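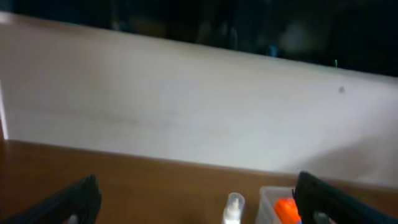
About Helham Court Support

Print | E-mail
Reading time: 2 minutes

If you have ever had to give evidence, or sat in a corridor while somebody you love waited to be called, you will know how long a morning in court can feel. Helham Court Support is a small charity that keeps people company through all of that. We sit with witnesses, victims of crime and their families before a hearing, we go in with them if they would like us to, and we are still there afterwards, when everyone else has put their coats on and gone.

We began with a kettle and 2 borrowed chairs. Shirin Hassanpour had been a witness in a burglary trial and came home feeling that she'd spent the whole day in the wrong place, asking the wrong people where the toilets were. She told her neighbour Busisiwe Magagula, who had worked in a solicitor's office for years and knew her way round a court list, and the pair of them wrote to the court manager that same week. It took until September to get a reply, but it was a kind one, and we have been turning up ever since.

These days there are 19 of us, most giving a day or so a week. Last year we supported 885 people, and our telephone line took 2,225 calls — a good many from people who simply wanted to know what to wear, or whether they would have to stand up the whole time. (You won't. You can ask to sit.)

We can't give legal advice, and we can't talk about what you are going to say in your evidence, so please don't be offended if we steer the chat round to the weather or your grandchildren. What we can do is show you an empty courtroom beforehand, explain who sits where, ask about screens or a separate entrance, and help you with the expenses form, which is a bit of a beast.

Eyerusalem Berhe runs the office and will most likely be the voice you hear when you ring. Bijan Babaei looks after training, and everyone who joins us spends time shadowing him before meeting anybody on their own. We also have lovely colleagues who speak Farsi, Amharic and Zulu, so do say if you'd be more comfortable in another language.

Our help is free, and you don't need a letter from the police to ask for it. Ring or write as soon as you have your court date, or even if you haven't got one yet and would just like a chat.

Page last updated February 2024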